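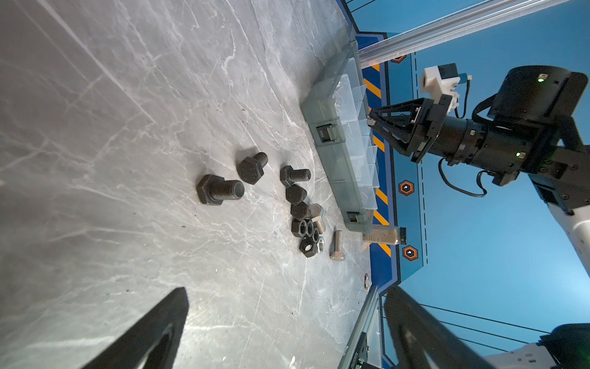

Plillcombe Fastener Sorting Kit

Two-arm benchmark set for mixed hardware

Overview

The Plillcombe kit is a bench setup and scoring method for testing how well a learned policy sorts mixed bolts and nuts. It covers picking from an unordered group on a flat surface, telling similar parts apart, and placing each part in a narrow compartment. It is sold as a complete station or as a parts pack for labs that already have two arms.

The method was worked out on the Wiriya policy, and the results further down this page come from that work. The kit does not depend on Wiriya. Any controller that accepts wrist camera input and sends joint or gripper targets can be scored with it.

The task

Each trial starts with a group of hex bolts and hex nuts on a marble surface, next to a clear organizer box with dividers. Parts may lie flat or stand on edge. Black and silver hardware is mixed. The policy has to move every part into the compartment assigned to its type.

Bolts are classed by finish and length. Nuts are classed by finish and size. Head markings such as 12.9 are left on the parts. A policy may use them, but no class depends on reading them, and many resting poses hide the head.

Why the parts are left touching

Most sorting tests space the parts out. In our trials that hid the main failure, where the fingers close on two neighboring parts or push a nut under a bolt. The Plillcombe layouts keep the nuts close together for this reason. A layout is rejected by the setup script only if a part overhangs the edge of the surface.

Layouts

The kit comes with 46 start layouts, supplied as printed placement sheets and as reference views from the wrist camera. The operator matches the bench to the reference view by overlay before starting the trial. Allow some practice for the on-edge nuts, which roll if the surface is not level.

Layouts are split into 3 groups:

Group A: bolts only
Group B: nuts only
Group C: bolts and nuts together, touching

Scores are reported per group. A single combined score is not accepted on the Gurley results sheet.

Arm roles

One arm is set as the picking arm and the other as the box arm. The picking arm grips the part and carries it to the compartment. The box arm may steady the organizer, straighten a part that has landed across a divider, or stay parked. Roles may be swapped between trials but not within one.

Both arms carry a wrist camera. The box arm view matters more than we expected: with it switched off, Wiriya could no longer tell whether a bolt had dropped fully into its compartment, and it moved on with the shank still resting on the divider.

Scoring

Correct placement: 1 point per part
Wrong compartment: 0 points, trial continues
Part dropped on the surface: no penalty if picked up again
Part dropped off the surface: 0 points for that part
Double grasp carried to the box: 0 points for both parts
Organizer moved out of reach: trial ends

A trial has no fixed time limit, but the policy is stopped after 7 failed grasps in a row. A failed grasp is a full close of the fingers with no part held when the arm lifts.

Results with Wiriya

Wiriya was trained on 620 demonstrations recorded by teleoperation at the same station. No test layout was used in training. The policy takes both wrist views and the joint positions of both arms, and it outputs short sequences of motion targets.

Group A gave the most stable behavior. Long bolts were picked near the middle of the shank and turned before placement. Short bolts were more often picked by the head, which worked for pickup but left less room between the fingers and the divider.

Group B was the weakest. Nuts lying flat were handled well. Nuts on edge were often tipped over by the first finger to make contact, and the policy then closed above the part. Adding demonstrations of tipped nuts being picked again reduced this but did not remove it.

In Group C the order of picking had the largest effect. The policy was never given an order. It tended to start with the bolts at the outside and leave the nuts until last, which matches what the operators did in the demonstrations. When we made it start with the nuts, double grasps became more common.

Known limits

Silver parts reflect the surroundings, and the finish classes are sensitive to lighting. Keep the lamps fixed between training and test.

Clear dividers are hard to locate from a steep camera angle. If your wrist mount differs from the supplied bracket, repeat the camera calibration and expect to collect new demonstrations.

The results above are for one station and one policy. We have not tested whether scores carry over to other gripper fingers.

In the parts pack

Mixed hex bolts and hex nuts, black and silver
Clear organizer box with dividers
Printed placement sheets
Wrist camera brackets, left and right
Setup script and Gurley results sheet

Arms, controllers and the bench surface are included with the complete station only.

Replacement parts

Replacement hardware is supplied by Corkura in matched sets. Do not mix hardware from other sources into a scored trial. Small changes in head height alter the grasp, and the reference views will no longer line up.

Technical contact

Surachet Petchrat, Plillcombe. Please include the layout number and both wrist recordings with any question about scoring. The next revision of the placement sheets is planned for April.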